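The packing room at Kustesance used to go quiet at three in the afternoon, when wrists started to ache and people stopped chatting. I worked there for years before moving to the Hekinham site, and I still think of that hush whenever somebody tells me robots will take the soul out of a job. What soul? We were folding little cartons!

So I'll say it plainly: I'm glad the arms are coming, and I think most people on the benches will be glad too, provided they get a say in how it's done. At Hekinham we had that say. The first plan put the arm at the end of the line, where it would have set the pace for all of us. We asked for it to go at the start, with a shelf between its work and ours, and the managers agreed. It took 3 meetings and a fair bit of grumbling – well worth it.

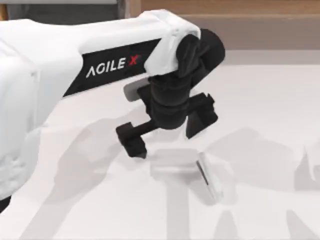

What has changed most for us is the kind of attention the work needs. Packing by hand, you stop looking after the first hour and let your fingers get on with it. Now we spend our time deciding how a job should be done before anything is picked up, and a lot of that gets argued out on a screen. Take a pale little item on a near-white table, with the black fingers spread wide above it and grey shadows falling all over the place. Where should it be gripped? How far should the fingers open? People who have packed for half their lives have strong views on this, and it's a joy to hear them being asked.

I don't want to pretend it's all rosy. Hekinham gave everyone 90 hours of paid training, and without that I'd be writing a much crosser piece. A friend at Canpolat got a leaflet. If a firm can find the money for a robot arm, it can find the money to teach the people beside it, and I'd like to see that written into every contract before the first crate is opened.

Then there's pay. Looking after an arm is skilled work and should be paid as such from day one. Ours went up in December, after some pushing. My old mates at Kustesance start their own trial soon, and I've told them to ask about wages first and the shelf second.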